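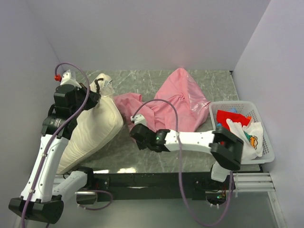 Right, pillows. Previs have put out another "sleep report" and I've read the whole thing so you don't have to. 37 pages. A thread.

1/ Headline claim: people who bought the Tralavar pillow slept "up to 40% better". Better than what? Page 19 says better than they remembered sleeping before. They were asked once, a month after paying for it.

2/ "Up to" is doing a lot of work there too. One person saying 40 would cover it. The average isn't given anywhere. I looked twice.

3/ Sample was 743 customers. Sounds decent until you find out they're the ones who kept the pillow. Anyone who sent it back wasn't asked.

4/ There's also no comparison group. Give me a new pillow and a survey in December, when I've had a week off work, and I'll tell you I'm sleeping like a baby as well. 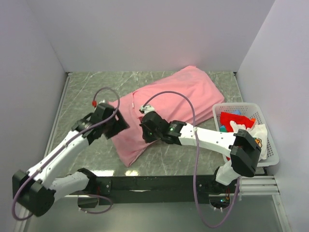

5/ Then the bit about replacing your pillow every year. The source for that is a footnote to last year's report. Last year's report has no footnote.

6/ Chiamaka Bako asked them on here for the raw answers. They sent her a discount code.

7/ To be fair – the neck pain section is more careful. It says "some customers reported" and leaves it there. Whoever wrote that page should have written the rest.

8/ Several of you have asked if I think pillows make no difference. No. A flat, lumpy one is miserable and I'd swap it. I just don't think this report tells you which one to swap it for, or that the dear one beats whatever's in the supermarket.

9/ Valbona Yordanov says Georgiev did a similar survey for mattresses. Haven't read it yet. If anyone has a copy that isn't behind an email sign-up, send it over.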